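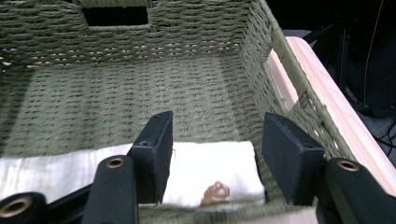 Speaker notes: member advocacy briefing, Tondia Credit Union League

Slide 1. Welcome delegates from Pinden and Mirkier. Remind them that the session ends at noon.

Slide 2. Bill 3409 would raise the small-loan limit from $500 to $1000. The League supports the increase and requests a longer phase-in period for smaller institutions.

Slide 3. To date, 78 credit unions have signed the joint letter. Pause for questions on the reporting section.

Slide 4. Office visits begin at 1:30 p.m. Delegates should leave a copy of the letter with staff and return their visit forms by the end of November.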